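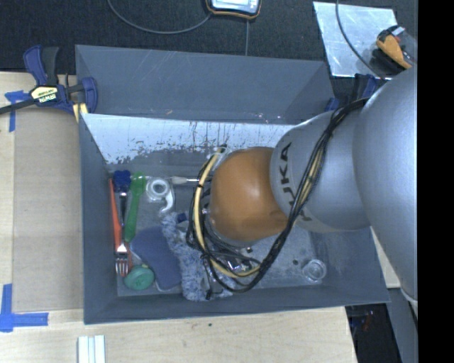
Rostislav Doležal would rather be up a ladder in June than paying for a new ceiling in spring, and he told a full hall in Jarnden as much when the town's free home upkeep program opened for bookings.

Last updated: 2019-04-13
Reading time: 2 min

The program, called Riden, pairs householders with a trained checker who spends a morning going over the roofline, gutters, downpipes and subfloor vents of their home. At the end of the visit the owner gets a written list of jobs, sorted by what should be done before the wet weather and what can wait. It's a terrific idea, and the response has been huge. By the end of the first evening 137 households had put their names down, well beyond what the organisers had planned for.

Doležal's own story got the biggest reaction of the night. He ignored a blocked box gutter at his place in Harkedska for two winters, and the water found its way behind the plaster in the back bedroom. The repair came to $3,000. Clearing the gutter, when he finally did it, took him less time than mowing the lawn (and he has a small lawn!).

Horácio Magalhães, who runs the program, was delighted with the turnout and has already added extra mornings to the roster. He said most of the trouble his checkers find starts very small: a slipped tile, a cracked bit of flashing, a downpipe that has come away from its bracket and is quietly emptying itself against a wall. Paint colour and fancy finishes don't come into it. The checkers look at where the water goes, where the air gets in and whether anything is rotting.

Draughts get a good share of attention too. Each visit includes a walk through the house with the heating off and the windows closed, feeling along skirting boards and around door frames. A roll of foam seal and a door snake will fix plenty of what turns up, and there's a box of both at the Kivi hardware counter for anyone on the list who needs them.

Householders are asked to do a little before their visit. Move pot plants and firewood away from the outside walls, unlock the side gate, and clear enough space under the manhole for a stepladder. If you have old invoices for roof or plumbing work, leave them on the kitchen bench. Dogs should be kept inside.

Renters are welcome to book as long as the owner or agent agrees in writing. A form for that is at the front desk of the Jarnden library, along with a printed checklist for people who'd like to make a start on their own — it's a cracker of a list, two pages, plain words, with room to scribble.

Makis Kyriakidis will also run a Saturday-style gutter workshop on the library lawn in June, with ladders, scoops and gloves supplied. Wear closed shoes. Bookings for both the workshop and the home visits are taken at the desk or by phone during library hours.

Contact us | © 2019 Jarnden Local News | Back to top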